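Skevach Returns: intake records for retired office computers
Data card and README, version 2

Overview
Skevach Returns is a table of intake and disposal records for office computers taken out of service at sites served by the Dultdale depot. It was put together to study how long office equipment stays in use and where it goes afterward. It has 12 columns and comes as a single CSV file with a separate code list. Version 2 replaces the earlier release, which used a different spelling for several site codes and should not be merged with this one.

The table covers desktops, laptops and loose storage units. Monitors, printers and phones are logged in a different system and were left out.

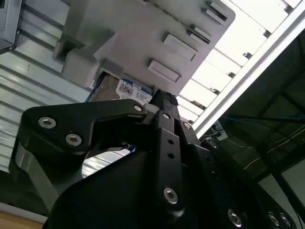 What a row means
A row is one unit as it was logged at intake, and the unit is whatever received its own tag. A desktop that arrived complete has one row, even if parts were later taken out of it. Parts that arrived separately have their own rows, so a hard disk drive like the one in the picture is a single record under unit_class STORAGE if it came in loose, and has no record at all if it came in inside a tagged machine. Users who want to count drives should therefore not filter on unit_class alone. The column drives_in gives the number of drives reported for each tagged machine, but it is blank for most rows logged before June.

Columns
tag: text, unique. Assigned at intake, never reused.
site: text, four letters. See codes.csv.
unit_class: DESKTOP, LAPTOP or STORAGE.
maker: text, as entered. Not cleaned.
model: text, as entered. Not cleaned.
year_in: year the unit was first issued, if known.
month_out: month of intake.
drives_in: whole number or blank.
wipe_state: DONE, FAILED, NONE or UNKNOWN.
outcome: RESALE, PARTS, SCRAP or HELD.
grade: A to D. Only filled for RESALE.
note: free text, may be blank.

Blank and zero are different values in drives_in. Zero means that the person at intake recorded that no drive was present. Blank means that nothing was recorded. Some spreadsheet programs show both as an empty cell after import, so check this before computing averages. 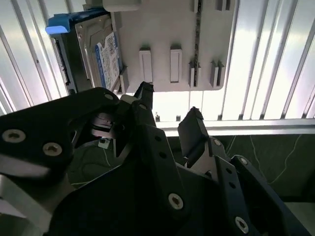
Asset Records Group, Brinkmann Returns Depot, Dultdale

How the records were made
Records were typed at the intake desk into Jendora, the depot's stock program, and exported every Monday. The export was joined to the older issue ledger on tag where a tag existed, and on serial number where it did not. Serial numbers were removed after the join. The join failed for 567 rows, mostly laptops whose serial labels had worn off. Those rows are kept, with year_in blank and the word NOJOIN at the start of the note.

Outcome was assigned when the unit left the depot. HELD means that it had not left when the export was closed. A unit can stay HELD for a long time if the issuing site has an open question about its ownership, and that is a property of the paperwork. It says little about the hardware.

Grades were set by whoever was on shift. A written grading sheet was in use for the whole period but was revised partway through, and the boundary between B and C moved. The old and new sheets were applied side by side for a short time. We have no column that tells which sheet was used – sort by month_out and treat the middle of the period with care.
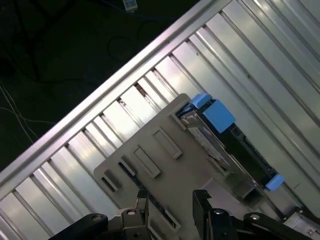
Shift effects on the grade column have not been modeled. A user with a strong interest in resale value should probably combine B and C into one level, which removes most of the problem at the cost of detail. Grades A and D were defined the same way on both sheets.

Free text notes
Notes are short and full of local abbreviations. The common ones are listed in codes.csv, but the list is incomplete. Names of staff and of former users were replaced with the string [NAME] by a pattern match, followed by a manual pass over almost 1,000 notes. The rest had the pattern match only. If you find a name that got through, report the tag and do not repost the note.

Known problems
maker and model contain spelling variants, trailing spaces and, in some rows, swapped values. Matching on lower case with spaces removed fixes most of them.
year_in is the year of first issue at the site. A machine bought used will look younger than it is.
wipe_state DONE was copied from the wipe log and was not checked a second time.
Two sites closed during the period. Their stock arrived in bulk, which shows up as a spike in month_out.
The PARTS outcome covers any unit from which at least one part was kept. It does not record which part, or how many.

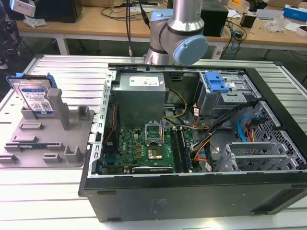
Opened desktop case, power supply and green motherboard visible. Unit class: DESKTOP.

Suitable use
The table is fit for service life estimates at the level of unit class, and for comparing outcomes between sites with similar intake. It should not be used to rank makers by reliability. Units leave service for many reasons, among them lease end and office moves, and the reason is not in the data.

Files
returns.csv – the table, UTF-8, comma separated, header in the first row
codes.csv – site codes and note abbreviations
changes.txt – differences from the first release

Contact
Lutz Steinbach maintains the table. Send corrections with the tag and the column name in the subject line. Corrections are collected and applied at the next release, and the current file is not edited in place.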